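Slotted cable holder vs. bin for loose patch and charging cables

Storage & Organizing > Workbench and desk
Asked in November, 3 answers

I have a work table with a gray marble-pattern top and a plastic bin that collects every short cable in the house. 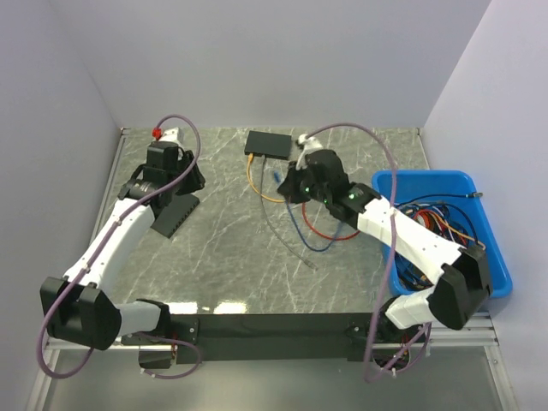 The bin is the problem. Cables go in coiled and come out as one mass, and I end up emptying the whole thing on the table to get at a single lead. Most are USB charging cables, plus a few short network patch cables and some thin audio leads. I bought a Skosholm notched holder, the flat comb type where each cable is pressed into a slot and the connector hangs over the edge. It works for the network cables. The thin ones drop straight through the notches and the thick braided ones do not fit without force.

What I would like to know:

Is there a holder that takes mixed diameters, or do I need one per size?

Should the holder be fixed to the table or to the wall? The top is a laminate and I would prefer not to drill it. The wall behind is painted drywall.

For the cables that stay in the bin, what keeps them from tangling? I have tried rubber bands. They went brittle within a year and left marks on the jackets.

Budget is not a large factor but I do not want a full drawer system.

Edited to add: the longest cable I need to store is 200 cm. Most are much shorter.

Answer 1 (accepted), 16 votes

Taking these in order.

Mixed diameters. A fixed-notch comb holds one diameter well and the next size up or down badly. The slot has to be slightly narrower than the jacket so that it grips. There are holders with a soft insert (the Urker desk strip is one) that cover a wider range, but the insert takes a set after a while if a thick cable is left in it, and then the thin ones slip again. I would keep the comb you have for the patch cables and get a second one with narrower notches for the audio leads. Braided cables do not belong in a comb. The braid snags on the notch edges and frays. Hang those over a peg.

For the thin leads in the existing comb, one turn of cloth tape at the point where the cable sits in the slot will bring it up to size. Fold the tape end over so it can be pulled off later.

Mounting. Wall, if you have clear height behind the table. Cables hang under their own weight and the slots stay visible. Cables lying flat on a table cross over each other and you are back to the bin. On painted drywall, use two screws with anchors. Adhesive strips hold the comb itself, but each time you pull a cable out of a tight notch you are also pulling on the strip, and sooner or later it takes the paint with it. If the holder must be on the table, clamp it to the back edge with the connectors facing you.

For a 200 cm cable, fold it in half twice before hanging. Put the fold over a peg and the connectors hang together at the bottom. Do not wrap it around your hand and elbow. That adds a twist with every turn, and the cable will try to undo it in storage.

Bin. Hook-and-loop ties, the kind with a slit at one end so the tie stays on the cable when it is open. Coil in the direction the cable already wants to go, tie at one point, and stand the coils on edge in the bin so you can see the connectors. Cardboard dividers help if the bin has straight sides. Sort by connector type before length, as that is what you will be looking for.

Answer 2, 3 votes

Zip bags. One cable per bag, write on the bag what it is. I have 400 of them from a Flevov bulk pack and will never run out. They go in a shoebox on edge like file cards. Not pretty but nothing tangles.

Throw out anything you have not used since you moved in. Half of mine were for phones I no longer own.

Comment on answer 2
Bags work for thin cables. A thick one pushes the bag open and you get two tangled things in place of one.

Answer 3, 1 vote

Dimitriou makes a rail with sliding clips. Not cheap, but the clips come in three sizes and you can mix them on the same rail, which covers the original question about diameters. Ours is screwed under the front edge of a shelf. Get the longer rail, the short one fills up fast.

I do not know how it does on drywall.

Comment from the asker
Went with the wall mount and a second comb for the audio leads. The tape trick is fine for now on the two cables that did not fit either one. Ordered slit ties for the bin, due Tuesday. Braided cables are on a coat hook until I find something better.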